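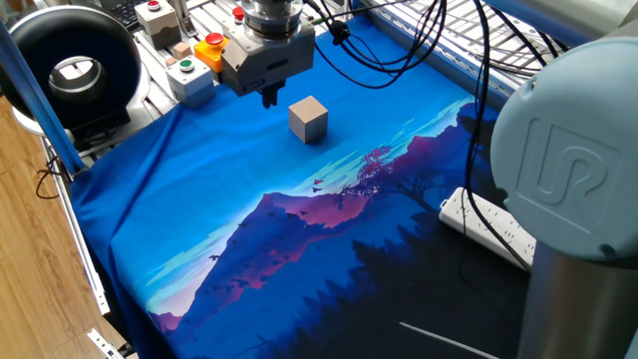 Good habits at the arm bench

A small arm in the workshop is a joy, and a few house rules keep it that way! Ours fit on one sheet by the door, and we'd love you to pinch them for yours.

1. Know your stop button. Keep the big red one within reach and try it before the first run of the day.

2. Cloth down, then smooth it. Cubes sit badly on a crease, so press the middle flat with your palm before you start (the overhang can do as it likes).

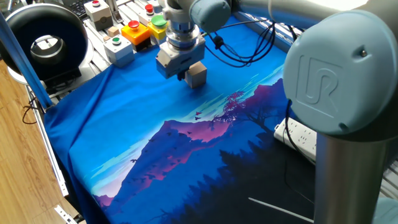 Page last changed: April, 16:31

3. Lower slowly. For the last 5 cm above the cloth we drop to a crawl, and Inês Falcão's wooden cubes have far fewer dented corners now.

4. Watch the cables. Run the arm through its whole reach by hand speed first and look for anything that snags or pulls tight.

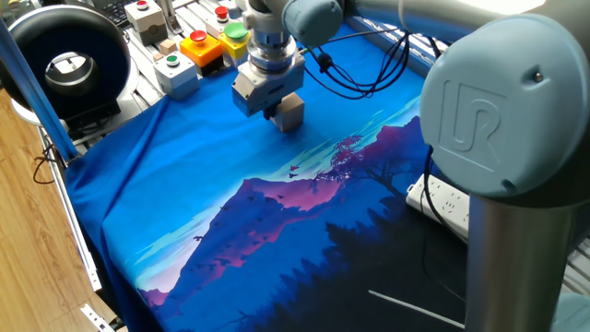
5. One block at a time. Park the spares at the back, well out of the arm's way.

6. Hands out, then say "clear" out loud. Yes, even when you're on your own!

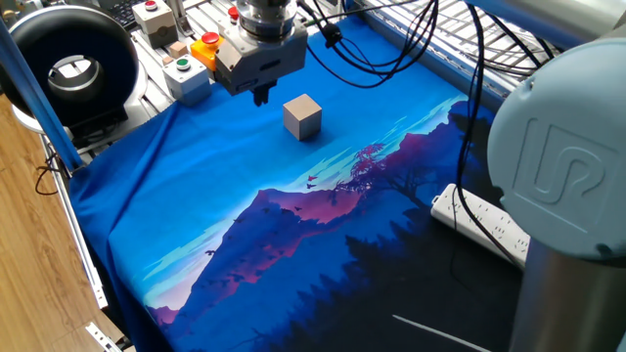
Dennis Bainbridge

7. Wipe the finger pads with a dry cloth after about 60 picks, and jot it in the bench book with your initials.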